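Keep the Clutter
Ayanda Gumede

A policy trained on clean tables learns clean tables. Most groups that gather manipulation examples know this and still clear the surface before each session, for reasons of habit and tidy plots. I think the practice should stop, at least for small, flexible objects, and I would give up some volume to stop it.

The case I know best is the Karaki set, which covers chains and small metal parts handled with a pair of hand-held grippers. Its first part has 506 episodes on a plain gray mat. Its second has 200, recorded in homes, with whatever was already on the table left on the table. Per episode, the second part costs more. Operators are slower, the labels take longer to check, and more takes are thrown out. I would still keep the second part if I could keep only one.

Chains make the argument easy to see. A chain has no fixed shape, so the learner can't lean on an outline. On a gray mat it can lean on contrast instead, and it will. Put the same chain on a patterned cloth and that cue is mostly gone. A molded bin adds a further difficulty: ridges on the floor throw highlights that can look a lot like links.

Luzius Hollenstein has argued the opposite to me several times. His view is that background variety can be added afterward in software, and that operator time should go to grasps. He is right about walls and lighting. He is wrong about anything the object touches. A cloth wrinkles and drags, a bin wall blocks a finger, and the operator changes the approach angle to suit. Pasting a new background behind a recorded motion leaves the old motion in place.

Two-handed work raises the stakes. The second gripper hides part of the first one's workspace, and the operator's own hand may enter the view. Some teams filter those episodes out. I would label them and leave them in.
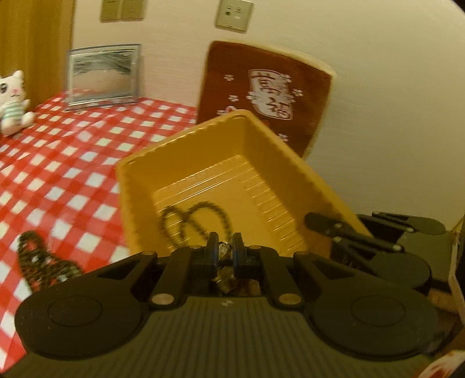

What I would change in the protocol

Record the surface as found. Log every object moved before the first take. Report cluttered and cleared episodes separately, with the discard rate for each.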